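Part-time stock and mailroom helpers wanted, Gollgate

Posted November 20, 2024

Gostetti is looking for 2 people for the Gollgate stockroom. Mostly picking, packing, labels, returns. Some lifting. Evening hours, 5 to 9:30, four evenings a week, you pick which four but you have to stick to them for the month.

We sell sewing notions and trim by mail – buttons, zippers, bias tape, elastic, the little stuff. About 3,800 different items on the shelves, and yes they do all have a bin number. You'll learn the bins. Most people need a couple weeks before they stop walking up the wrong aisle.

What you'd be doing
Pulling orders off the printed slips and checking them before they get sealed
Cutting ribbon and elastic to length (we show you the table and the measure)
Taking the bags down to the Wurnthorpe truck by 9
Restocking the front bins when it's slow
Sweeping up your own thread ends please

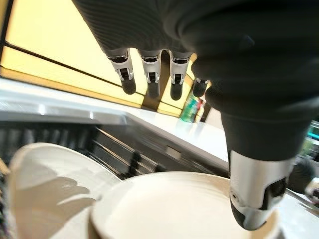 Silver finger segments with dark tips, under a dark glove.

What we need from you
18 or over. Able to stand for a full shift and carry a box of zippers up a short ladder. Decent eyesight for color, we get a lot of returns over navy sent out as black. Reading small print labels too. No experience needed but if you've worked a fabric store or a post office counter say so, it helps.

Closed shoes. No loose scarfs near the cutting table.

Pay and the rest
Hourly, paid every two weeks, rate is on the form. Staff discount on everything except the Russo thread. Free parking behind the building after 4:30, the gate sticks so lift it a little. Bus 161 stops across the street, last one back toward Wurnthorpe is 9:52 and we do let people out in time for it.

Busy season runs through the end of the year, then it gets quieter, then July is nuts again with the costume orders. We'd like people who can stay for both. If you can only do the winter, apply anyway and tell us.

To apply
Pick up a form at the side door, 692 Gollgate Road, between noon and 6. Or ask for one by mail, thats fine too. Put down two references and which evenings you can work – forms with no evenings on them go to the bottom of the pile. No calls during shipping hours. We'll get back to everyone either way.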